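Display and Staging, Unit 4: Fabric Backdrops and Lettering
Handout for the April session, Room 604
Instructor: Eimear Lenihan

Reading: Keogh, course packet, p. 69 to the end of the section on soft backgrounds.

Hanging the cloth

Black fabric hides a busy wall and makes light colors stand out. Measure the wall first, then add 50 percent to the width if you want folds. For a flat background, iron the cloth and pull it tight from both sides before you clip it.

Binder clips along the top edge are enough for light fabric. Put extra clips wherever the cloth sags. Where two pieces meet, overlap them. A gap lets the wall show through, and a white wall shows a lot against black.

Creases come from storage. Roll the cloth on a tube after class. Do not fold it. The Ferton tubes are in the back closet.

Lettering

Cut letters need an outline in a second color to read from the back of the room. White works with nearly everything. A darker shade of the same color is softer, as with pink on pink.

Letters fixed to hanging cloth follow the cloth. If the fabric curves, the row will drop or tilt. Check the baseline from six feet back and move the low letters up.

With two rows, make one larger.

The table

Keep props low and leave space between them and the bottom row. For a breakfast setting, a toaster and one plate will do. Tall bottles go to the side.

For next time: bring a sketch of your own backdrop with the clip positions marked. Teresa Keogh will collect them at the start of class.
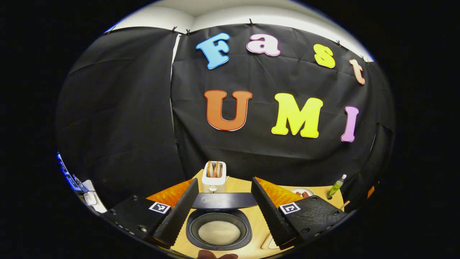
Fig. 1. Two rows of outlined letters on black cloth, with a breakfast table in front.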